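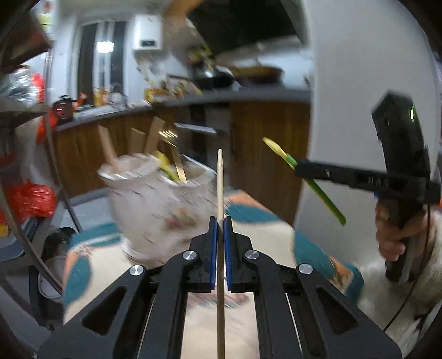
Ekano es un mantel acolchado, de los que pesan en la mano y no salen volando en la terraza cuando alguien abre la puerta del pasillo. Lo cose Silus en un taller pequeño y con bastante mal genio para los plazos, así que cuando se agota, se agota hasta octubre.

Lleva algodón por las dos caras y una guata fina en medio. La guata amortigua los platos, protege la mesa de los golpes tontos y absorbe la primera mitad de una copa de vino. La segunda mitad es cosa suya.

## Para qué mesas sirve

Para las de diario, sobre todo. En una mesa de banquete queda un poco como quien va a una boda en zapatillas buenas: correcto, pero se nota. Nos gusta más para desayunos largos, meriendas con niños y esas cenas en las que se saca todo lo que hay en el cajón y que cada cual se sirva.

Se fabrica en 2 tamaños, el de cuatro comensales y el de seis. Si su mesa es redonda, el de cuatro cae en pico por las esquinas – hay quien lo encuentra elegante y hay quien lo pisa.

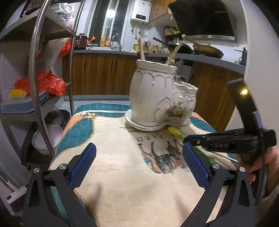 El pespunte va cosido a máquina con hilo de poliéster, que no es muy romántico pero aguanta. Leonie Kasten, que revisa las piezas antes de embalarlas, rechaza las que tienen puntadas saltadas y las vendemos aparte como segunda selección. La tara suele ser tan discreta que hemos recibido quejas de clientes que no la encontraban.

## Ficha

- **Composición:** algodón por las dos caras, relleno de guata de poliéster
- **Acabado:** ribete cosido en todo el contorno
- **Antimanchas:** no lleva. Tampoco milagros
- **Encogimiento:** hasta un 3 % en el primer lavado
- **Referencia:** 3732
- **Plazo de envío:** 7 días laborables 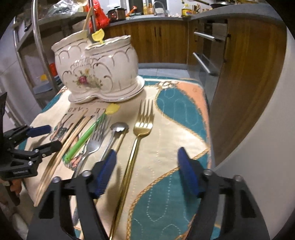
## Lavado y otras desgracias

Lávelo a 30 grados, del revés y sin suavizante. El suavizante apelmaza la guata y el mantel acaba con la consistencia de una tortita fría. Nada de secadora. Tendido a la sombra tarda lo suyo, sobre todo en invierno, y conviene darle la vuelta a media tarde.

La plancha, tibia y por el revés. Con la plancha muy caliente el acolchado se aplasta y ya no vuelve.

Manchas de aceite: jabón de platos antes de meterlo en la lavadora. Cúrcuma: resignación.

## Cambios

Aceptamos devoluciones de manteles sin lavar y sin estrenar. Ottmar Lindemann, del almacén, tiene buen olfato para el ajo y no se deja convencer. Si duda entre los dos tamaños, mida la mesa con las alas abiertas y sume la caída que quiera por cada lado.

El camino de mesa Irance va a juego y se vende por separado.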